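3.2 Cut rate and residual haze on clear-coated panels

The panels were finished with a two-pack acrylic clear coat and left to cure for the period stated in Section 2. Each panel was then flatted by hand with P1500 paper, followed by P2000, until the gloss reading was uniform across the test area. Two compounds were compared. The first, supplied by Cetel, is a water-based emulsion carrying a graded aluminum oxide. The second, supplied by Grimel, uses a diminishing abrasive, in which the particles break down under pressure and heat from the pad. Both were applied with a rotary polisher fitted with a medium foam pad.

Gloss was read at 20 degrees before compounding and after each pass. Haze was read at the same positions. The surface was wiped with a solvent blend between readings so that oils left by the compound would not fill the remaining scratches and raise the gloss value. Matos and Llewellyn noted this effect in earlier work on repair lacquers, where unwiped panels gave readings that fell again after the first wash.

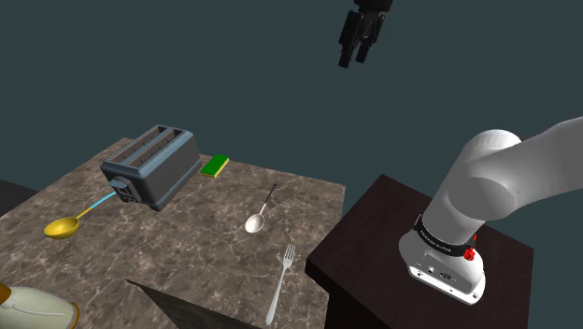

Figure 4. Rendered view: gripper and marble-textured countertop.

The Cetel compound removed the P2000 marks after three passes. The Grimel compound needed only two passes to reach the same gloss, but haze remained higher on dark panels. Increasing the pad speed beyond 600 rpm did not lower the haze on either set. It did raise the panel temperature, and on the thinner coats the film softened enough to take fresh marks from the pad. Film thickness was checked with an eddy current gauge, and panels with uneven coating were withdrawn before the comparison was made.

Pad condition had a larger effect than expected. A pad loaded with dried residue cut unevenly and left swirl marks that were later mistaken for flatting scratches. Pads were therefore brushed out after every panel and replaced at the start of each set.

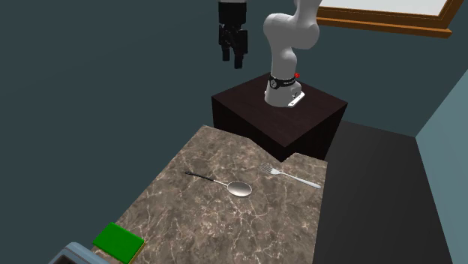
Does a higher gloss reading mean that the scratches have been removed?
A higher reading can also come from oils or fillers sitting in the scratches, so the surface must be wiped with solvent before the value is accepted.

The Onda panels, which carried a harder clear coat, were treated as a separate group. On these, almost all of the cutting took place in the first pass with the Grimel compound, and further work added little. The Cetel compound kept cutting through the third pass. This agrees with the behavior reported by Espinoza for fixed-size abrasives on hard films, although the pad used in that study was wool and direct comparison of the cut rates is not possible.
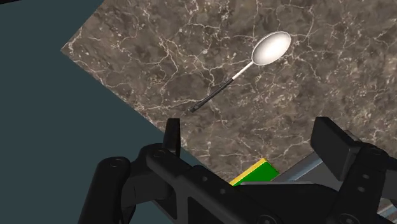 3.3 Effect of storage temperature on compound viscosity

Samples of both compounds were held in sealed containers through August in an unheated store, and a second set was kept at a controlled temperature. The Cetel emulsion showed slight separation in the unheated store and recovered on stirring. The Grimel compound thickened but did not separate.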